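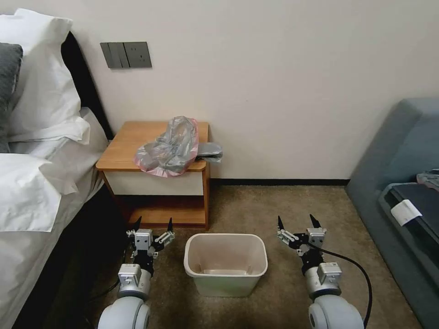 They put the order through the door on a Saturday, she said, and by the time anyone at the council picked up a phone the first two days were already gone.

The resident has lived in Bekness for most of her life. Her house is one of 269 that the Durnmont authorities want cleared for the new military road. She asked us not to print her name while her appeal is open.

The order gives households 42 days to leave. After that the council can send in contractors and bill the owners for the work. "My neighbour read that part out twice," she said. "You pay them to knock it down."

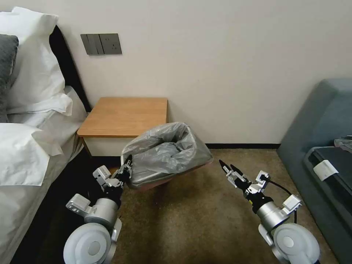

She was offered a flat on the far side of Durnmont, on a two-year lease. She went to see it with her son and turned it down. Her mother, who is 82, lives with her and can't manage stairs, and the building has no lift.

"I told the clerk that, and he wrote it on a form," she said. "I haven't had an answer." 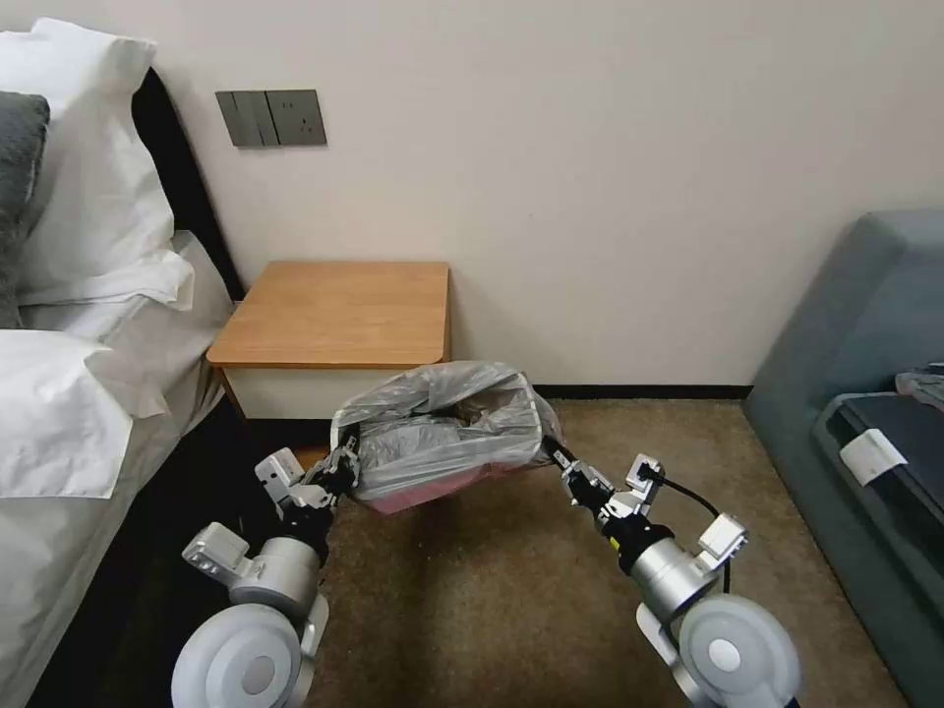
Avis Galang
Housing correspondent

The court in Durnmont threw out a joint petition in October. The judge accepted that many of the families hold deeds, but ruled that the road came under security law and that compensation was a separate matter. No figure has been offered to her so far.

She said the route could be moved. There is open ground 600 metres to the east, and residents sent the council a map of it in spring.

"They said it had been looked at. We asked to see the report and they said it was closed." 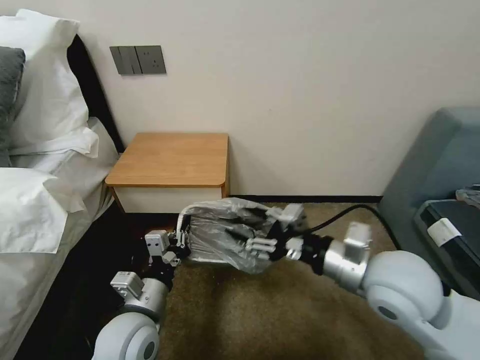 Some families have left already. Four houses on her street are standing without doors or window frames, taken out by the owners to use or sell. She has packed the winter clothes and her mother's papers and left the rest where it is.

The council did not reply to our questions. Her appeal will be heard next month, and she plans to go to court on her own so that her son doesn't lose a day's pay.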